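Carnside Supper Club: progress report to the Weerakoon Fund, May

Dear friends at the Fund,

Thank you again for your patience while we got this written up. It has been a full spring, and every time I sat down to begin, the phone rang with another neighbor wanting to know if there was still room at the table (there usually is!).

Your grant pays for a shared evening meal at the Grikel Street hall, and since our last report we have served 1302 suppers over the season. We now cook 4 evenings a week, and the new stove has made that a great deal less stressful than it used to be. The Trokport bus changed its timetable in April, so we moved serving to 5:30 to let people from that side get home before dark.

Spending is close to plan. Groceries ran over by about 200 dollars, nearly all of it cooking oil and rice, and we made that up by putting off the new tablecloths. We also finished the food safety training we promised you, and the certificates are up in the hallway.

We have been switching over from paper plates as well, and the trash bill is already smaller. 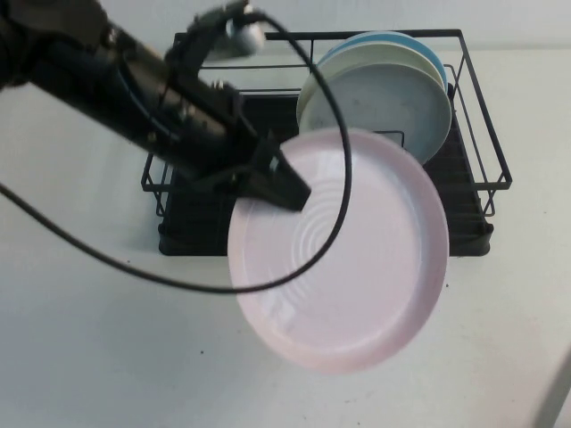
Kasun Pramanik wrote to us afterward that the food had always been good but the suppers feel more like eating at home now, and could we please bring back the lentil soup. We have put it on the menu for June.

Still to do: the ramp at the side door, which is waiting on a second quote, and a sign-up sheet for rides. I will send the receipts separately.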